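The Morning Shift at the Round Table

Darnetti repairs and resells used household goods and clothing. For most of its life the company was a sorting hall with long benches, where people emptied bags, folded what was good and threw away the rest. The benches are still there. But since August two of the workers spend their mornings in a side room, and what they do there is called "demonstration" on the work schedule.

The word caused some laughing in the beginning. A demonstration was for them something you do in the street with a banner. Now they say it like any other task. You take a gripper in each hand, you do the job as you would do it with your fingers, and the tools record how it went. The recordings go to Nollden, the company that builds the sorting arms, and there they become lessons for a machine.

The target for one kind of task is 1000 good recordings. Putting a shirt in a basket is one kind. Opening a box is another. The workers told me that the first days were the hardest, mostly in the wrists.

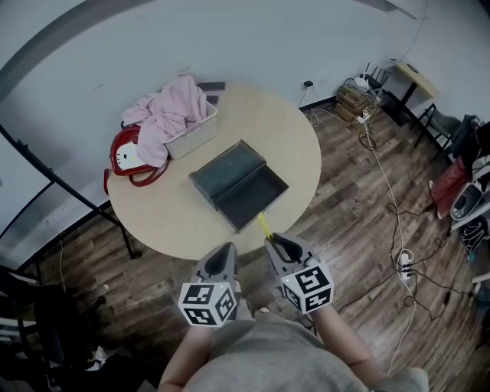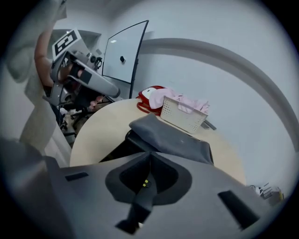 Grippers in place of fingers, at the round table.

What surprised me is how much the work is about slowness. In the hall, a good sorter is quick. She feels a fabric between two fingers and knows already if it is worth washing. In the side room this knowledge has no place to go, for the grippers do not feel cloth the way a hand does. "I was fast for nine years," one of the women told me, "and now they ask me to be clear." She did not say it with anger. She would like, however, that somebody writes down also the other part, the feeling of the fabric, before she retires.

The payment was discussed for a long time. Darnetti wanted first to count the demonstration hours as training, with the lower rate. The workers' council refused, and the hours are now paid like hall hours with a supplement of 300 a month for those who take part regularly. There is also a rule that no one does it for more than half a shift. Both points are in an agreement signed on 12/05/2026, and a copy hangs next to the coffee machine, where I could read it.

The agreement says less about what comes after. The first sorting arm will go to the branch in Wullosside, which has trouble finding people for the evening. The management promises that it will take only the lifting and the emptying of bags, and that the decision about each piece stays with a person. Most of those I spoke with believe this for the coming year. After that they are more careful – one man said he has been promised things before by people who later changed jobs.

Still, I did not meet anyone who wanted to stop. Some like the quiet of the side room. Some like that they are asked for their opinion when a recording is not good, which did not happen much at the benches. The youngest worker hopes to move to Lazarević, a small firm that checks such recordings, and she takes a course for it on Saturdays.

At noon the grippers go back on their chargers and the two go over to the hall, where the bags of the morning are waiting.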